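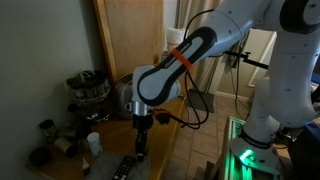
Nantana reckons I only took up open water swimming so I'd have an excuse to own a flask with a cup on each end, and that a grown woman who once got out of Dorkance lido because a leaf touched her had no business entering a lake race. She said all this on the phone while I was filling in the form, and then asked me to send her the link so she could enter as well.

So that's how the two of us came to be standing on the bank at Breltamham in August, at an hour when the ducks were still asleep, in matching orange caps with numbers on our hands. Mine was 727. I was ridiculously pleased with that (it reads nicely both ways, and when you're nervous you'll take any good sign going).

The swim is two laps of the lake, 3 km in all, and up to this year the longest I'd ever done in one go was a mile in the pool, with a wall to push off every 25 metres. You don't notice how much you lean on that wall until it's gone! The first time I swam in the lake back in spring I kept wanting to tumble turn. I had nothing to turn on. I just carried on over all that brown water with my own breathing for company, and by the time I got to the far buoy I'd fallen completely in love with it.

Training was a bit of a muddle, I'll admit. The plan I was following ran for 16 weeks and I probably did 12 of them properly. I had a cold in the middle, then a work trip, then a week where I simply ate toast. What I did stick to was the Thursday-style long swim, as I call it, whichever day it landed on – no clock, no sets, keep going until my arms felt like someone else's. The lake loop at Dorkance is 700 metres, so I could build it up a lap at a time, and I still remember the evening I got to four laps and did a small dance in the car park wearing one sock.

Sighting took me ages. For those who haven't tried it, you lift your eyes just above the water every few strokes, have a quick look for the buoy, then roll to breathe as normal. Mine was more like a startled seal. My neck hurt, my legs sank, and I'd look up and see nothing but sun. What helped in the end was picking something big behind the buoy, a tall tree or a roof, and aiming for that. I also switched from clear goggles to tinted ones and felt very silly for not doing it sooner.

Anyway, race morning. They let us in down a ramp in waves, and there were 70 of us in ours, all bobbing about and laughing too loudly. The water was colder than I wanted and my face did that thing where it refuses to go in. I gave myself a few breaths out through my mouth, dipped my chin, dipped my nose, and then the hooter went and I had to get on with it.

The first 200 metres were horrible! Feet everywhere, an elbow on my goggles, and I went off far too fast with everyone else. I moved out wide, swam a bit of breaststroke and had a word with myself. After that it settled. I found a pair of feet going at my speed and tucked in behind them, close enough to follow the bubbles, and those feet took me the whole way round to the second buoy. Whoever you are, thank you, you kick beautifully.

Lap two was quieter and longer. The sun had come over the trees, my shoulders were grumbling, and there's a stretch along the reeds where you can't feel yourself moving at all. I sang in my head, the same four lines over and over, and counted strokes when the song got annoying. Then I sighted and saw the finish arch, looking tiny, and then I looked again and it wasn't tiny any more, and I think I smiled so hard I swallowed half the lake.

My legs were jelly on the ramp and a lovely marshal held my elbow until I could walk in a straight line. I finished in 1:14:20, against a private hope of getting under an hour and a quarter. Forty seconds inside! Nantana was already out, wrapped in two towels, cheering and holding a cheese roll, having beaten me by four minutes after all that cheek on the phone.

A few bits for anyone thinking of doing this one next year. Get there early as the lane in is narrow and backs up. Wear old shoes down to the water, they've got crates to leave them in. Put far more lubricant on the back of your neck than seems sensible – mine rubbed raw where the wetsuit sits and the shower that evening was an event in itself. And take something warm to eat for afterwards, the shivers hit me ten minutes after I'd got dressed, when I thought I'd got away with it.

We've already been looking at the five kilometre one for next summer. Nantana has opened the entry form and says she's only looking.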